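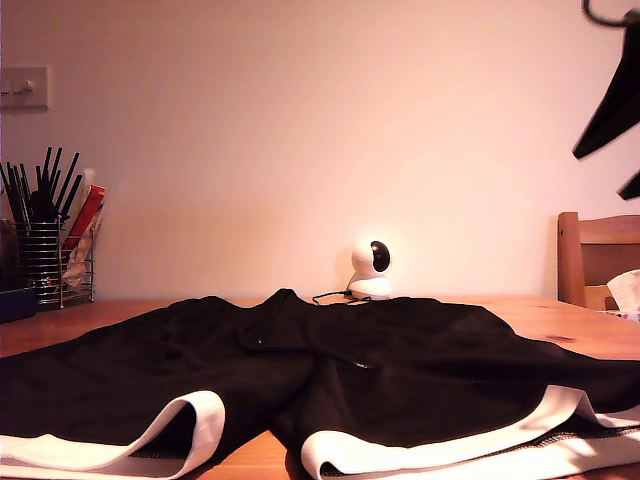 Black shorts with white hem bands, spread out flat on the table.

The Wednesday Folding Table

What a lovely evening this was! Nimura is the little kit-sharing group Hinata Kuroda and I run for our running club, and in September we go through every bag, sort the lot and fold it ready for the new season. We got through 219 pieces this time, which is a club record, and I loved every minute of it (well, perhaps the odd sock aside).

The shorts are always my favourites. They have to be laid out flat first with the waistband to the back, then you smooth the creases from the middle outwards, and Berkay Öztürkmen has a way of folding one leg over the other that leaves both hems lined up beautifully. I must have asked him to show me six times and I still can't get mine as neat! White hems on black are a joy because you can see at once whether you've got the edges straight.

Beril Gökçe likes to start with a crease right down the crotch seam, and Nevzat Erdem prefers to roll his. We let everyone do it their own way and the piles come out a bit mixed, but they all fit in the cupboard.
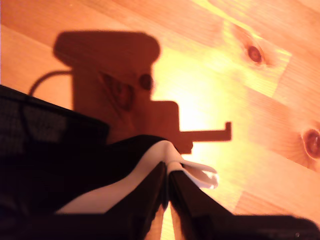
I do love the wood on these tables. All that grain and those dark knots, and a gorgeous orange glow when the light falls across the boards. It's such a cheerful surface to work on, and it makes a long sort feel much shorter. Ozan Ersoy wiped everything down before we began and put the kettle on at half past six, so we had two rounds of tea and a tin of Beril's shortbread between the shorts and the long-sleeved tops.

The tops have their own page, which Hinata is putting together now. Jackets and hats will follow once we've found the missing bag!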